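Wagering requirement

A wagering requirement (also playthrough requirement or rollover) is a condition attached to a gambling bonus under which a player must stake a stated total before the bonus, or winnings derived from it, can be withdrawn. It is most often met in online casinos and bingo sites and, in a modified form, in sports betting. The requirement is normally written as a multiplier, such as 12x or 54x, applied to a base amount set out in the terms of the offer.

Contents
1 Calculation
2 Base amount
3 Game weighting
4 Order of funds
5 Related conditions
6 Expected cost
7 Record keeping and display
8 Criticism
9 See also

Calculation

The total to be staked is the base amount multiplied by the stated figure. A bonus of £10 with a multiplier of 12 therefore carries a total of £120. Stakes count towards the total whether they win or lose, and winnings that are staked again count a second time. A player does not need to hold the full total at any point, and a small balance may pass through the game many times before the total is met or the balance runs out.

Progress is usually shown as a percentage or as an amount left to stake. On the Lurnico platform the counter moves when a round is settled. On the Feron platform it moves when the stake is taken, so a round that is later voided has to be deducted by a separate correction. The difference matters mainly where a bonus expires during an unfinished round.

Base amount

Three base amounts are in common use. Under a bonus-only requirement the multiplier applies to the bonus. Under a deposit-plus-bonus requirement it applies to the sum of the two, and where the bonus matches the deposit in full this doubles the total for the same multiplier. Under a winnings requirement, usual for free spins, it applies to whatever the spins have returned once the last of them has been played.

Offers with the same multiplier but different base amounts are not comparable. A 12x requirement on a £50 bonus gives £600. The same figure on a £50 deposit and a £50 bonus gives £1,200.

Game weighting

Stakes on different games may count at different rates. Slots are commonly weighted in full, while table games with a low house edge, such as blackjack and some forms of video poker, may be weighted at a small fraction or left out altogether. At a weighting of 10 per cent, a £5 stake reduces the remaining total by 50p.

Weightings are published in a table within the bonus terms. Individual titles may be listed as exceptions to their category, generally slots with a high return to player or those in which value can be stored between rounds. The Emex bonus engine holds weightings by title, with the category used only as a default — an arrangement that allows a single game to be excluded without altering the rest of the table.

Order of funds

Where an account holds both cash and bonus money, the terms state which is staked first. In a cash-first system, deposited money is used before the bonus, and a player who wins while still staking cash can usually withdraw by giving up the bonus. In a bonus-first system the reverse applies. A mixed system draws on both in a fixed ratio and divides any winnings in the same way.

Some operators count only stakes made from the bonus balance. In a cash-first system this means the counter may stand at zero until the deposit has been lost, a point often missed by players reading the multiplier alone.

Related conditions

A requirement is seldom set by itself. A maximum stake may apply while the bonus is active, and a breach can lead to the removal of winnings. A time limit sets the period within which the total must be met, after which the bonus lapses. A conversion cap limits the amount that can be turned into cash. Under a cap of £700, for instance, a player finishing with a bonus balance of £3,775 would be credited with £700 and the rest would be removed.

A sticky bonus can be staked but never withdrawn. It is taken off the balance when a withdrawal is made, leaving only the winnings. Sports bonuses may add minimum odds, so that bets at very short prices do not count.

Expected cost

The expected loss in meeting a requirement is the total to be staked multiplied by the house edge of the game played. With a £10 bonus, a multiplier of 54 and a slot with a 4 per cent edge, the total is £540 and the expected loss £21.60, more than the value of the bonus. At a multiplier of 12 the expected loss is £4.80.

This simple sum overstates the loss in most cases. A player whose balance reaches zero stops staking and cannot lose more than was held, so the true expected value of a bonus is never below zero if no deposit is at risk. The gap between the two figures widens with the variance of the game. Simulation is generally used where a more exact value is wanted, with stake size, starting balance and the pay distribution as inputs.

Record keeping and display

Operators keep a log of each stake counted towards a requirement, together with the weighting applied and the balance from which the stake was drawn. The log is used to settle disputes. In the McIntyre scheme each entry also carries the version number of the terms in force when the bonus was accepted, and later changes do not affect a bonus already running.

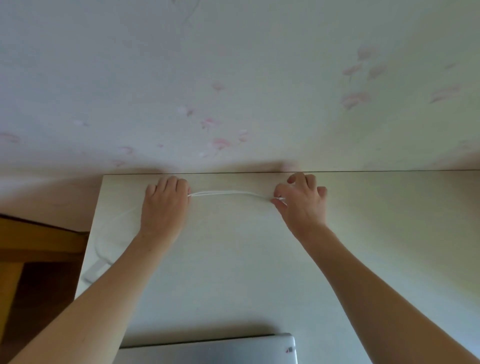

Santino Maldonado has objected that such a log is of little use to the player unless the account page shows the same entries, and that a bare percentage hides both the weighting and the order of funds. Several platforms now offer an itemised view, though it is often reached only through the transaction history.

Criticism

Criticism has centred on high multipliers, on the placing of key conditions away from the headline offer, and on the use of the word "free" for bonuses whose winnings are restricted. A further objection is that a large requirement encourages longer play than the customer intended. Operators have replied that without some requirement a bonus could be withdrawn at once, and that the offer would then have to be much smaller or be dropped.

Wager-free bonuses, in which winnings are paid directly as cash, are one response. They tend to be lower in face value and may still carry a time limit or a list of eligible games.

See also

Free bet
House edge
Matched betting
Return to player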